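Ferkness opens its doors, and we went with questions

The Ferkness building in Trurkdale held its open day in March, and 4 of us from the newsletter took the morning bus out to see what the fuss was. The flyer promised "household robots, ready to lend a hand." I have been reading that line in one form or another since I was in high school, so I brought a notebook and kept my coat on.

The first room was a talk. The project is called Grallier, and the pitch is that a person does ordinary chores with a hand-held gripper, a camera records it all, and a machine later learns from the recordings. Fair enough. The speaker put up a slide saying Grallier had been through 151 household objects so far. I asked what "been through" meant. Picked up once? Picked up and put down where it belonged? The answer was long and friendly, and I wrote down very little of it. Someone behind me asked what happens with a wet plate and was told that plates were planned for later in the year.

Then they showed us the recordings, which I will admit were better than the talk. I had expected a spotless lab bench with a wooden block on it. What came up on the screen was a kitchen people seem to live in, with magnets all over the refrigerator and a table that looks a lot like mine before company comes. 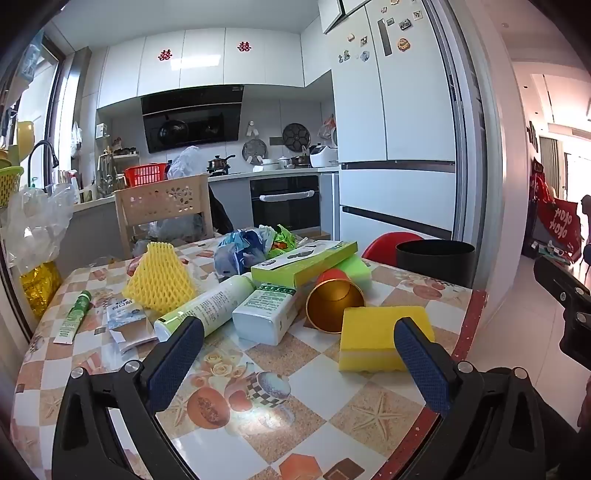
The gripper at a crowded kitchen table, part of the Grallier material shown at Ferkness.

A yellow foam fruit sleeve, a tube of ointment, a packet of bandages, a paper cup on its side, two sponges: it's a fair sample of what piles up in a house. It is also a hard one. Foam squashes, paper cups dent, and the tablecloth is so busy with starfish and roses that I had trouble telling what was on it myself. Credit to them for choosing it.

My trouble is with the step after that. Those two fingers have a person on the other end, and a person can clear a table already. We were given 10 minutes with a real robot arm in the back hall, an Ikonen model bolted to a bench, and it was asked to move a sponge into a bin. It made 4 tries while we stood there. One of them worked, and there was applause, mine included — it is hard not to root for the thing.

I asked when a table like the one on the screen could be cleared with no one holding the handle. "We're working toward that," was all I got. No price was mentioned either, and the handout has a blank where the date should go.

The next open day is planned for the fall. Sign-up is at the Ferkness front desk, the coffee is free, and the parking lot fills up early.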